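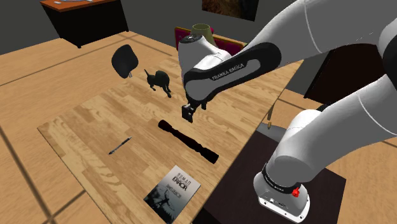 在Trirura中渲染的桌面抓取场景，二指夹爪悬于一件黑色旋制木件上方

首页 | 分类索引 | 最近更改 | 随机条目 | 讨论

Trirura

Trirura是一套面向机械臂桌面操作的开源仿真与规划软件，主要用来在虚拟的房间和桌面上生成抓取任务、估计物体位姿、规划手臂的运动，并把整个过程以可以重放的形式记录下来。它最初由设在Talmont的Okafor实验室编写，本意只是替实验室里几位做抓取研究的学生省去反复摆放物体的工夫，后来使用的人渐渐多了，才慢慢整理成一个有文档、有版本号、有固定发布节奏的项目。软件的名字没有正式的解释，早期文档里只说它“念起来顺口，搜索时也不会和别的东西混在一起”，这大概也是许多小型软件命名时最朴素的考虑了。

熟悉这套软件的人通常把它看作三个部分：负责布置场景的Girkach，负责求解抓取与轨迹的规划器，以及负责把指令送到关节上的控制层。三者可以一起用，也可以单独拆开，很多使用者其实只装了Girkach，拿它来给自己的视觉模型造训练数据。

历史

项目的前身是一批零散的脚本。那时实验室里每做一个新实验，就要有人照着上一次的样子重新写一遍场景文件，桌子多高、底座放在哪里、物体叠没叠在一起，全凭各人的习惯，过了一个学期再回头看，往往连写的人自己也说不清某个数值的来历。第一个公开版本把这些脚本收拢到同一种描述格式之下，功能不多，但已经能够读入一张桌子、一台手臂和若干物体，并给出一条不发生碰撞的路径。

第二个大版本加入了完整的渲染管线。在此之前，软件里的画面十分朴素，物体都是单色的网格，用来调试运动规划绰绰有余，用来训练感知模型就显得单薄了。新的管线支持纹理、柔和的阴影和室内陈设，桌面之外的墙面、地板、椅子和灯罩也一并进入画面。这一改动让安装包大了不少，当时在讨论区里引起过一阵抱怨，后来的折中办法是把素材包独立出来，由使用者按需下载。

第三个大版本的变化主要在看不见的地方。规划器换了内核，日志格式也重新设计过，旧版本录制的轨迹需要经过转换工具才能重放。维护者为此写了一份颇为耐心的迁移指南，从备份旧文件讲起，一直讲到如何核对转换后的第一帧和最后一帧，至今仍是文档中读者较多的一页。

场景生成

Girkach的工作是从物体库里挑选物体，把它们安放到桌面上，再布置周围的环境。随软件发布的物体库收有超过2,000件日常物品的模型，从笔、书本到小摆件、靠垫一类的软质物件，大小和形状都相差很远。挑选时可以完全随机，也可以按类别、尺寸或者抓取难度设定权重。

有意思的是，Girkach并不刻意追求生活上的合理。黑色的猫形小摆件可以和一件形似汽车头枕的东西站在一处，前面再放一本平装书，这样的组合在真实的家里不大容易遇见，但对感知模型却颇有益处：模型如果总是看到杯子旁边有碟子，就容易靠猜测过日子，遇到单独的杯子反而迟疑。物体之间的搭配打散之后，模型只好老老实实地去看形状。

物体落到桌面上的过程由物理引擎完成。程序先在桌面上方选定若干位置，让物体自由下落，随后推进1,000个仿真步，等它们停稳，再检查有没有掉到桌外、有没有相互穿插。不合格的布局会被丢弃并重新抽取。为了避免长条形的物体滚得太远，可以在桌面上加一块带矮边的承物板，板的大小、颜色和边沿高度都写在场景文件里。不过承物板只是一个可选的区域，物体放在板上还是放在后方的桌面上，两种情况都可以设定，使用者若只关心板上的物体，在任务文件里加一行过滤条件便是。

环境部分包括光源、墙面、地板和家具。每一项都可以单独锁定，这个设计很受做对照实验的人欢迎：锁住物体而只变换灯光，便能看出模型对阴影有多敏感；反过来锁住房间只换物体，又能看出它是不是记住了背景。背景里的深色木柜、颜色鲜艳的椅子之类，在任务中没有任何作用，却常常是检验分割结果的好材料。

感知模块

感知模块接收渲染得到的彩色图和深度图，输出每个物体的轮廓、类别和六自由度位姿。由于画面是合成的，准确的答案本来就在仿真器里，模块因此提供两种运行方式：一种直接读取真值，适合只想调试规划的人；另一种走完整的估计流程，适合想知道整条链路到底有多可靠的人。文档建议初学者先用前一种，把手臂跑通了再换后一种，免得出了问题不知该往哪边找。

黑色物体放在一起是文档中专门讨论过的一种情形。深色表面的明暗层次少，轮廓上的细节容易糊成一片，旋制木件上一圈圈的凸起和凹槽本来是很好的识别线索，光线稍暗便不容易分辨。细长的笔也有类似的麻烦，它在图像里只占很少的像素，姿态稍有偏差，夹爪便会落空。针对这两类物体，模块允许在粗略估计之后截取局部图像，以更高的分辨率再渲染一次、再估计一次。这一步会拖慢速度，默认是关闭的。

遮挡是另一个老问题。手臂伸到桌面上方时，前臂和腕部难免挡住一部分视野，夹爪正下方的物体又恰恰是最需要看清的。Trirura的做法是在手臂移动之前保存一份完整的场景估计，移动过程中只更新仍然看得见的部分，被挡住的物体则沿用先前的位姿，并随时间逐步降低置信度。置信度低到某个门槛，规划器就会要求手臂退开一点，重新看一眼。

规划

规划分为抓取规划和运动规划两步。抓取规划根据物体的几何形状提出候选姿态，按照接触面积、夹爪开口余量和重心距离打分，默认保留得分最高的10个交给下一步。对二指夹爪来说，圆柱状的长条物体通常适合从上方横跨着夹，但夹在哪一段却要斟酌：夹在凹槽处比较稳当，离重心太远又会在提起时打转，夹在一端更是如此。打分函数中关于重心的一项权重较高，就是从这类失败里慢慢调出来的。平放的书是另一种难题，书的宽度时常超过夹爪的开口，从上面夹不住，只能先把它推到桌边露出一截，或者从书脊一侧寻找下手的地方。软件自带推移动作的原型，目前仍标为试验性质。

运动规划采用基于采样的方法，先求得一条可行路径，再做平滑处理。碰撞检查时，手臂的各段连杆用略微放大的凸包代替，桌面和底座平台视为固定障碍，其余物体则按照估计的位姿加上一圈余量。余量取多大，一直是使用者讨论得最热闹的话题之一，取大了，拥挤的桌面上几乎无路可走；取小了，肘部转过来时便可能碰倒立着的细杆。维护者给出的默认值偏于保守，并在文档里很客气地写道，欢迎各位根据自己的桌子自行调整。

末端接近物体的最后一段路径单独处理。手臂先停在物体上方的预抓取位置，夹爪张开，指尖朝下，然后沿直线缓慢下降。把这一段分离出来有一个实在的好处，就是调试时可以让程序停在预抓取位置，从容地检查夹爪与物体是否对齐，再决定要不要继续。许多人写教程时截取的也都是这个时刻。

控制层

控制层以1,000赫兹的频率向仿真中的关节发送力矩指令，支持关节阻抗、笛卡儿阻抗和纯位置跟踪三种方式。初学者多半从位置跟踪用起，因为参数少，行为也容易预料；等到需要与物体接触时，再换成阻抗控制，让手臂在碰到桌面时能够让一让。手臂模型以标准的机器人描述文件载入，题图中前臂上印有“FRANKA EMIKA”字样的白色机械臂便是这样放进场景里的，换用别的手臂时，需要同时提供关节限位和夹爪的开合范围。

控制层与规划器之间隔着一个很薄的接口，只传递带时间戳的轨迹点。这样做的初衷是方便替换，有些课题组保留了Trirura的场景和规划，却接上自己写的控制器，也有人反过来，只拿控制层去跑强化学习得到的策略。

记录与重放

每一次运行都会生成一份日志，其中包括随机种子、软件版本、场景文件的校验值、各关节的状态以及感知模块每次输出的结果。只要素材包的版本一致，日志便可以在另一台计算机上原样重放，也可以从中间任意一步接着跑下去。遇到抓取失败时，常见的做法是倒回预抓取位置，换一个候选姿态再试，然后把两段轨迹并排比较。

重放界面的时间轴上会用颜色标出感知、规划和执行各占去多长时间。界面谈不上漂亮，按钮的排列还带着早年脚本时代的痕迹，但用惯了的人对它颇有感情，几次提议重做都因为意见不一而搁置下来。

局限

Trirura对软质物体的支持较为有限，靠垫和头枕一类的东西在仿真中按刚体处理，夹上去不会凹陷，抓取结果因而与真实情况有距离。透明和强反光的表面也是弱项，深度图在仿真中过于干净，需要使用者另行加入噪声。此外，物体的质量和摩擦系数大多是按材质类别统一填写的，同一类物体之间的差别没有体现出来，文档建议在把策略移到真实手臂上之前，先对这些参数做一轮随机化。

素材包的体积也时常被提到。完整安装需要下载全部的房间和家具模型，对只做运动规划的人来说并无必要，这时可以选用不带陈设的精简版，桌子和手臂都在，房间则换成单色的背景。

参见

Girkach场景描述格式
抓取规划
域随机化
阻抗控制
六自由度位姿估计

分类：机器人仿真软件 | 运动规划 | 计算机视觉工具 | 自由软件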